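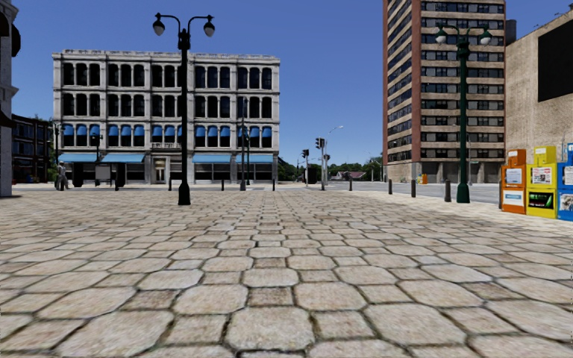

Ukum is a delivery robot, and it has never made a delivery. It lives in a simulated downtown on a workstation at Maltar, where every August the whole thing has to be set up again from scratch, and where Shahram Bakhtiari spends his mornings trying to convince it that it knows how tall it is.

Camera height is the first job. Type in the wrong number and Ukum decides the ground slopes, then creeps across a perfectly flat plaza like a man on a frozen pond. Bakhtiari enters 121 (centimeters; someone once assumed inches, and for a whole afternoon Ukum had the outlook of a giraffe). Then he restarts the machine and goes for coffee.

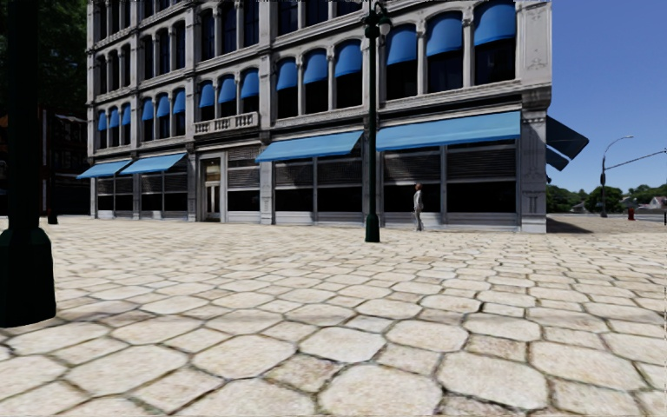 Next come the lampposts. A thin post far away and a fat one close up are the same sort of object, which any toddler can grasp and Ukum has to be taught through a settings file with 3,185 lines. Bakhtiari has read all of them. He speaks of line 369 the way other people speak of a former landlord.

The file decides how near is too near, how long to wait at a curb, and what to do about a pedestrian. Maltar's policy on pedestrians is to stop. Ukum's policy, left alone, is to stop forever.

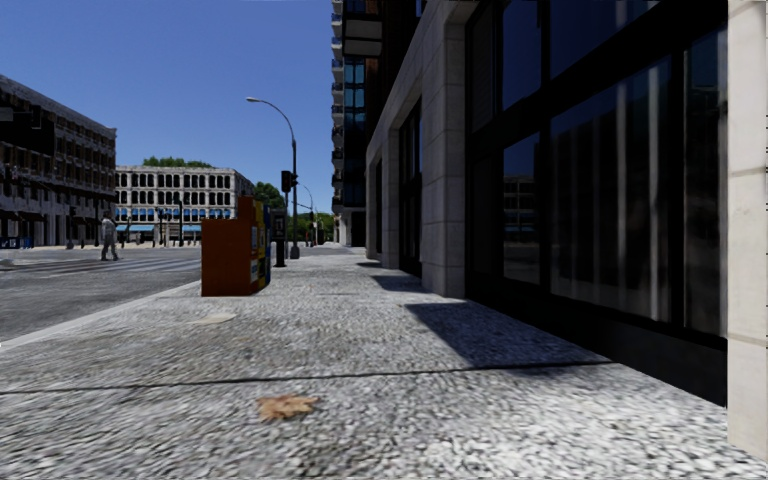
Kartini Subramaniam thinks all this fussing is overdone. Paving is what eats the hours, she told me, because a joint between two slabs can look like a step down, and she would happily trade a week of lamppost tuning for one clean afternoon on shadows. She has asked for that afternoon 2 times. Bakhtiari says it's on the list.

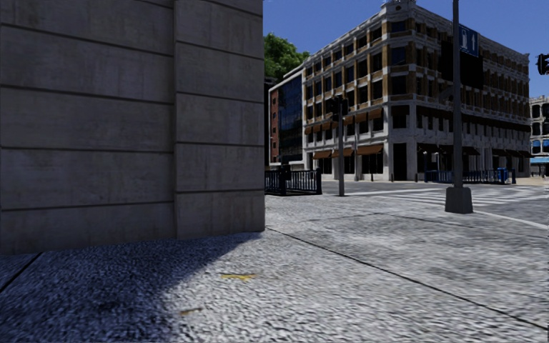
Shadows, then, are on the list. So are street corners, where Ukum must guess what lies behind a wall, and where a bad setting makes it swing so wide that it ends up in the road. The fix is a single value, nudged up a hair, saved, and run again from the same starting spot. Bakhtiari nudges, watches, mutters and nudges it back. By four o'clock he has a version he likes, and he copies it to the backup drive before anyone can improve it.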